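Flastach Shape Blocks: Common Questions

What age are they for?
Children from 2 years up, with an adult nearby.

How do I clean them?
Wipe with a damp cloth and a drop of dish soap. The ridges hold crumbs, so use a soft brush there. Keep them out of the dishwasher.

Can I buy one lost piece?
Yes. Our Rornham store sells single blocks, including the star, heart, cube and cylinder. Tell us the color when you order.

Can I return a set?
You have 30 days. Please send back every block.

Do I need the sorter box?
No. A flat board works fine for matching and naming shapes. 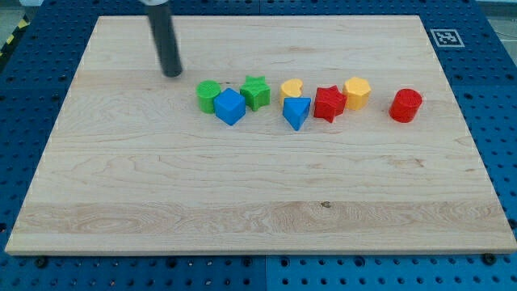
Volutgate: We lost our heart block last February and the single one we ordered fits the old box fine.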